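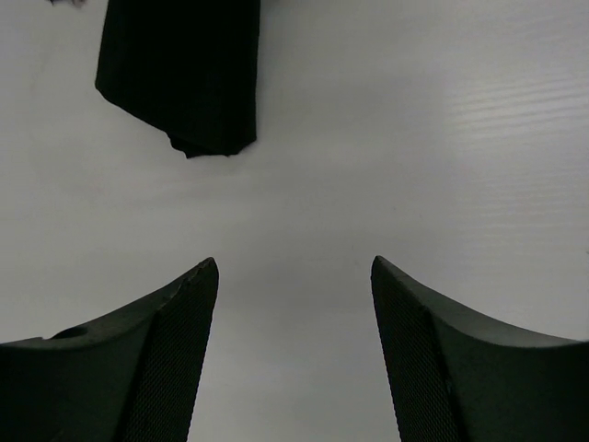
¿Alguna vez te han pedido que dobles una camiseta y te ha quedado hecha una bola? ¡Pues a los robots también les pasa! En el proyecto Prindari queríamos enseñar a dos brazos a doblar ropa, y lo hicimos con ejemplos: una persona guiaba los brazos, doblez a doblez, y el ordenador guardaba cada movimiento (sí, también los torpes).

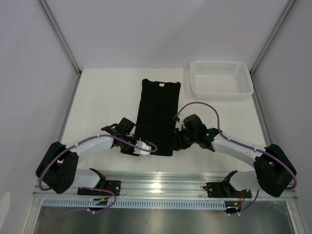

Con 128 ejemplos, el robot ya se atrevía a probar solo, aunque a veces pellizcaba el aire. Con 730 le salía bastante mejor, incluso con ropa negra, que es difícil porque las arrugas oscuras casi no se distinguen. En agosto le tocará aprender con pantalones, ¡y esos tienen dos patas larguísimas que colocar!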